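Teaching a robot to put things away: tips from a skeptic's workbench

Filed under: Workshop, Kitchen

I was not an easy sell on this. The pitch is that you stop programming the machine and simply show it the job. You take its hand, or you drive it from across the room with a headset and gloves, and after enough showing it does the job alone. I have been at it since August and I still say "simply" is doing a lot of work in that sentence. But I have picked up some habits that save time, and most of them would help you teach a teenager to put the groceries away too.

Start with a boring job

Everyone wants to begin with folding shirts. Don't. Sorting is the right first job: one kind of thing goes here, another kind goes there. You can tell from across the room whether it went right, and a mistake costs you a bruised plum.

Pick items you already own in quantity. Fruit is good practice for the hand but it changes from one day to the next, so a banana you taught with at the start of a week is a different color and a different firmness by the end of it. The brochures from Skavano show glossy plastic fruit. I understand why. I also think if the thing only works on plastic fruit, I'd like to know early.

Label for the people

Put a sheet of paper by each bin and write on it what goes there. Big letters, thick marker. As far as I can tell the paper does nothing for the machine in my setup, and I've stopped believing people who tell me it does unless they can show me the same run with the label taken away. It does plenty for whoever is driving. By the second hour you will put an apple in with the tape measure and never notice, and a bad showing counts exactly as much as a good one.

Tape the sheets down if you can stand the look of it. Paper creeps when baskets get bumped.

Baskets, bowls and other containers

Low sides, wide mouth. A tall bin makes you lift the arm higher every single time, and you will be tired of that before lunch. Wicker is fine for fruit. It does have a habit of catching fingertips in the weave when you reach all the way down, so let go a little above the bottom. Cardboard boxes slide. If you must use one, put something heavy in it first.

Leave open table between the containers. I crowded mine at first and spent more effort steering around rims than picking anything up.
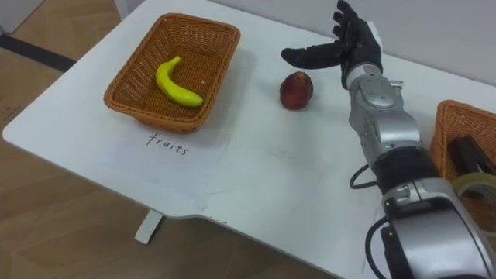 The approach matters more than the grab. When I started I flew straight at whatever I wanted and squeezed. Daichi Iwasaki, who has done this for a living and was patient with me, had me stop short with the hand open, wait a beat, and only then come down. It feels silly. It also gives you a moment to see that the thumb is on the wrong side, and with a hand that has five fingers the thumb is on the wrong side a lot.

Driving by remote control

Set your chair so you can see the table directly, even if you have a camera view. Depth is hard to judge through a screen. I was told I'd adapt to it, and I did, somewhat, and I still look up.

Keep your own elbow supported. A folded towel on the armrest is enough.

Move slower than you think you need to, but keep moving. Long pauses in the middle of a reach get learned along with everything else. Mine picked up a hesitation that I'm fairly sure is me reaching for my coffee. Pause the recording if you need a drink.

Check your cables before each session. Swing the arm through its whole range with nothing on the table and watch whether a loop catches the table edge. Give loops enough slack for the farthest reach and no more.

Guiding by hand

Some arms let you take hold of the wrist and walk it through the motion. I prefer this for anything fiddly. Hold it above the hand, never by the fingers. Stand where your body doesn't block the camera, or half your showings will be of your own sleeve. The weight surprises people, so do short sets and stop when your shoulder says so.

How many times do you have to show it?

This is where my eyebrows go up. The Fodon leaflet says 100. The man at the Boltach stand told me 300 with a straight face. I kept a tally on the back of a calendar and I was at 360 before I would leave mine alone with a bowl of pears, and a friend in the same line quit counting at 900. The honest number depends on how fussy you are and how much you vary things, and I would distrust any number printed before they've seen your kitchen.

Vary things on purpose, by the way. Move the fruit. Turn the basket. Do some runs with the blinds down. If every showing starts from the same spot, you have taught it that spot.

Throw out the bad ones

Delete a fumbled run the minute it happens. You will tell yourself you'll go back and sort them out later. I have a drive full of "later." The exception is a fumble you recovered from well — a piece that slipped, that you then picked up properly. Those I keep. Opinions differ on this and I haven't seen proof either way.

Cleaning up

Wipe the table between sets, especially with soft fruit. Juice on a fingertip makes the grip unreliable and you'll blame your driving. A barely damp cloth, then a dry one. No spray anywhere near the joints. I use the Riviere cloths only because I had a stack of them; an old T-shirt works.

Empty the baskets at the end of the day. Fruit flies don't care what the project is.

Is it worth it?

For putting fruit in a basket, no. I can do that myself in the time it takes to switch the thing on. For something you do hundreds of times a week, maybe. Ask me again when it can tell a ripe avocado from one that needs two more days, because I've been showing it that one for a while now and so far it agrees with whatever I did last.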